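February, evening

Long day on the segmentation code. I started at 7 with the idea that I would finish the gripper width filter before lunch, and I finished it at 4.

The problem was the one Shota Kaneko flagged last week. When both fingers are near the edge of the fisheye view, the width estimate jumps. I had been blaming the calibration. It was the filter. I was smoothing over 30 frames and then resampling, so a quick close got flattened into a slow one, and the policy learned to close slowly. I cut the window to 12 and moved the resampling ahead of it. The curves look right now. I reran the whole Pirkside set, 707 episodes, and 185 of them changed enough to need new labels. That is more than I wanted.

Châu Thái thinks we should throw those out and collect again. I would like to relabel them. We left it open.

After lunch I went through the unpacking episodes by hand, because the object masks there are bad. The clear plastic is the worst of it. The mask for the box takes in the bag on top, then drops it a few frames later, then takes it back. The plaid cloth with the hearts doesn't help, and neither does the red floral covering on the wall behind. I kept one frame open most of the afternoon as my test case. 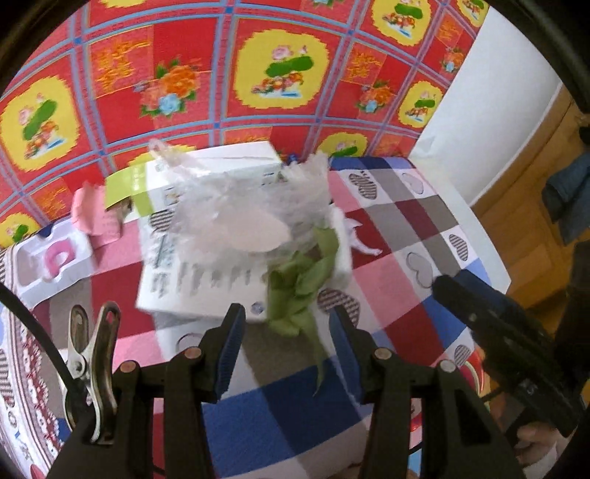

Things to do tomorrow

1. Give the bag its own class. Right now it goes to "box" or "background" depending on the highlights.

2. Mask out the spring clip and the cable on the left before the features are computed. The static mask only covers the fingers.

3. Check whether the second gripper-like device coming in from the right is being tracked as an object. I think it is in at least one episode.

4. Ask Shota for the Dunleavy timestamps.

5. Write up the filter change for Sirik. Short.

I also tried the new planner build for an hour. It still stalls when the two arms want the same space. It picks one, changes its mind, and picks the other. I added a fixed priority as a stopgap and it ran through the replay without stalling, but I don't like it and I left a comment saying so.

Disk on the training machine is nearly full again. Deleted the old Dondberg checkpoints. Kept the last one.

Home at 8. Soup. Relabeling job is running overnight on the first batch.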